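My Road to Work, and What Is Painted on It

When I moved to this country I had already driven for many years, so I thought I would have no problem with the car. The rules were similar, the pedals were in the same place. But for the first months I was tired every time I arrived at the office, and I did not understand why. Later I understood that at home I was driving by memory. I knew every corner. In the new place I had to read everything, and a big part of what I had to read was written on the ground.

So I started to look at road paint. My family finds this very funny. I think it is a normal interest, like birds or trains, only cheaper.

My drive to work takes me past the Bratach roundabout, then along the long street with the furniture shops, then past the Tawhiri garden center and up to the industrial park where we have our office. In the morning I leave at half past seven. If I leave at twenty to eight, everything is slower, and at the garden center I must wait while the delivery trucks turn.

The first part of the street is old and the paint there is almost gone. In dry weather you can guess where the line was from a lighter color on the asphalt. In rain at night you can guess nothing. I keep behind another car and trust that this driver was born here. Last April the city painted the next section again, and the difference was so large that I felt the car had received new brakes. I was more calm, I did not hold the wheel so hard, and I could listen to the radio and follow what they were saying.

I will write down a few things I learned, in case another person is new and also tired.

The dashes were the first lesson. When I took my lessons as a young man, the teacher told us only that a broken line can be crossed and a solid line cannot. This is correct but it is very short. What helps me more is to look where the broken line stops and the solid one begins. That place tells me that my time for choosing is over. If I am in the wrong lane there, I stay in the wrong lane and I go around the block. It costs me five minutes. In my first winter I tried to correct such mistakes at the last moment, and one time a man in a van used his horn for so long that I can still hear it.

Arrows are the second thing. From the seat of a car an arrow on the ground is very flat. The painters make it long for this reason, so that it looks more or less normal to a person who sits low. When I walked on that street for the first time, to bring the car to the Hoto tire shop and come home on foot, I was surprised by how big the arrows were. I could lie down inside one, with my arms up. I did not do it.

The third thing is the area with bars, where you should not drive or park. I had some trouble to find the right word. In my language we call it something like "the zebra that is not for walking". A colleague told me "hatching", which I knew only for chickens. On the right side of my road there is a small one, narrow and pointed, between the edge line and the curb. For weeks I thought it was a parking place for a very small car.

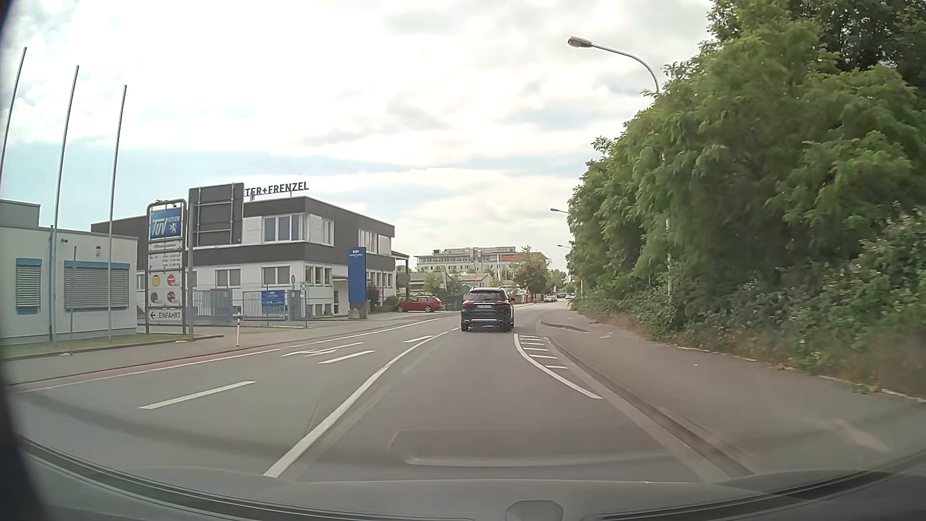
The bend to the right, with the five short bars beside the curb.

The bend is my favorite part of the drive. It is a gentle one and you see it early. The solid line on the left takes you into it, and the edge line on the right opens toward the curb, and I need to think about nothing except the car in front. I like also the white building on the left with its blue downpipe and the blue bands over the windows. Somebody chose this blue with care, I believe. With the shutters closed it has a sleepy look, and I usually pass it before I am awake myself.

If you drive here for the first time, please do not copy the cars that cut over the bars to save one second. I see it often in the afternoon. The curb is there, and my friend from the second floor paid 148 for a new tire after he met it. He says 200, but I saw the bill from Hoto.

One question is still open for me. After the bend, near the Clavix warehouse, there is a short white line across half of the lane, with no sign and no crossing. Everybody drives over it. I slow down a little each time, and the people behind me do not like this. I wrote an email to the city office to ask what it means. They answered politely that my message was sent to the correct department, and I am waiting.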